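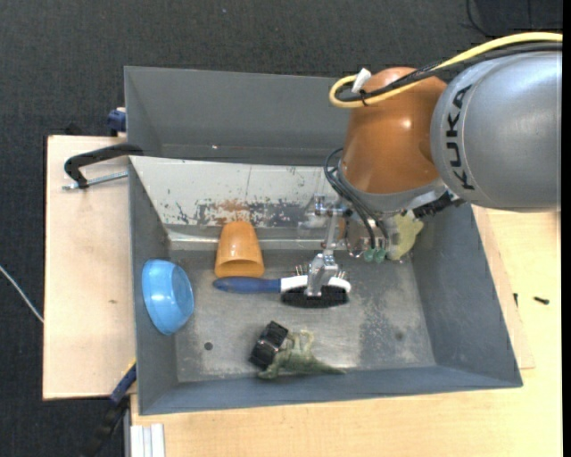 네스토르 말라바난은 빵집이 망하는 건 맛 때문이 아니라 새벽 때문이라고 했다. 새벽 세 시에 못 일어나는 날이 일주일에 두 번 생기면 그때부터 끝이라고. 아마도 델라 페냐에게 이 말을 그대로 옮겼더니 한참 웃는다. "그 양반은 원래 아침잠이 많아요. 저는 좀 달라요. 밀가루값이 더 무서워요."

읽는 시간 5분

골목 안쪽 빵집 그롤데일(Groldale). 문 연 지 4년째. 간판이 작아서 두 번 지나쳤다. 오후 두 시쯤 들어갔는데 진열대에 식빵 두 개랑 호밀빵 반쪽. 나머지는 점심 전에 나갔단다. 델라 페냐는 앞치마도 안 벗고 계산대 옆 의자에 앉았다. 인터뷰는 40분만 하자고 했다. 저녁 반죽이 있어서.

처음부터 빵을 한 건 아니다. 원래는 인쇄소에서 제판 일을 했다. "종이 재단하던 버릇이 남아서 반죽도 꼭 저울에 달아요. 눈대중을 못 믿어요." 빵은 말라바난 밑에서 배웠다. 2년 반. 월급은 적었고 혼은 많이 났다. 가장 많이 들은 말은 "손대지 마라"였다고. 발효 중인 반죽을 자꾸 들춰 봤기 때문이다.

르방 얘기로 넘어가니 말이 빨라진다. 지금 쓰는 종은 말라바난에게서 한 숟갈 얻어 온 것. 이름도 있다. 타휘리(Tawhiri). 왜 그런 이름인지는 본인도 모른다. 받을 때 병뚜껑에 그렇게 써 있었다고. "하루 두 번 밥을 줘요. 겨울엔 한 번 반 정도? 한 번 반이 뭐냐고 하시는데, 저녁에 조금만 준다는 얘기예요." 4월에 한 번 죽일 뻔했다. 냉장고가 밤사이 고장 나서 신맛이 확 올라왔고, 그대로 구웠더니 단골이 말없이 빵을 도로 가져왔다. 돈은 돌려드렸고 그 단골은 지금도 온다. 목요일마다.

하루에 굽는 빵은 많아야 155개. 더 구울 수 있냐고 물었더니 고개를 젓는다. 오븐이 한 대다. 플렙덴(Flevden)이라는 중고 데크 오븐인데 왼쪽 뒤가 늘 뜨겁다. 그래서 중간에 한 번 돌려 줘야 한다. 안 돌리면 바게트 끝이 탄다. "탄 쪽만 찾는 손님도 있어요. 그분 거는 일부러 안 돌려요."

가격 얘기. 작년에 식빵을 300원 올렸다. 고민을 석 달 했다는데 막상 올리니 뭐라 하는 사람이 한 명 있었다고 한다. 어머니였다. 제일 잘 나가는 건 3000원짜리 소금빵. 본인은 별로 안 좋아한다. 호밀빵이 더 팔렸으면 좋겠는데 호밀빵은 하루 여섯 개 구워서 두 개가 남는다. 남은 건 본인이 먹는다. 썰어서 얼렸다가, 마른 팬에 구워서, 버터 말고 된장을 아주 얇게. 먹어 보라고 해서 먹어 봤다. 짜다. 근데 괜찮다.

밀가루는 두 가지를 섞는다. 비율은 안 알려 줬다. 전에는 페소우(Pesow)라는 가게에서 통밀을 받았는데 그 집이 문을 닫아서 작년 가을부터 다른 데를 쓴다. 바꾸고 한 달은 빵이 계속 퍼졌다고. 물을 줄이고, 접는 횟수를 한 번 늘리고, 그래도 안되서 결국 발효 시간을 다시 잡았다. 반죽 노트를 보여 줬는데 날짜, 실내 온도, 물 온도, 한 줄 평. 한 줄 평은 거의 다 "그냥 그럼"이다. 가끔 "좋음". 마지막으로 "좋음"이 나온 게 언제냐고 물으니 노트를 뒤로 한참 넘기다가 그만뒀다.

집에서 처음 굽는 사람한테 해 줄 말을 부탁했다. "오븐 예열을 오래 하세요. 생각보다 더 오래요. 그리고 식기 전에 썰지 마세요. 저도 맨날 썰지만." 책은 한 권만 사라고 했다. 두 권 사면 두 책이 서로 다른 말을 해서 헷갈린다고. 틀이 없으면 냄비도 된다. 뚜껑 손잡이가 플라스틱이면 빼고.

말라바난과는 지금도 한 달에 한 번쯤 만난다. 만나면 서로 빵을 바꿔 간다. 평은 짧다. 지난번에는 "소금이 많다"였고 그 전에는 아무 말이 없었다. 아무 말 없는 게 칭찬이냐고 물었더니 그건 자기도 아직 모르겠단다. "물어보면 또 혼날 거 같아서요."

2호점 생각은 없다. 대신 문 여는 시간을 한 시간 늦출까 고민 중. 아침 여덟 시에서 아홉 시로. 출근길 손님을 놓치는 게 걸려서 결정을 못 했다. 일단 겨울만 해 볼까 한다고. 얘기하는 동안 손님이 셋 들어와서 식빵이 다 나갔고 호밀빵 반쪽은 그대로였다. 내가 샀다.

그롤데일은 일요일, 월요일에 쉰다. 예약은 전화로만 받고 식빵은 전날 오후까지 말해 두면 빼 놓는다고 함. 주차는 안된다.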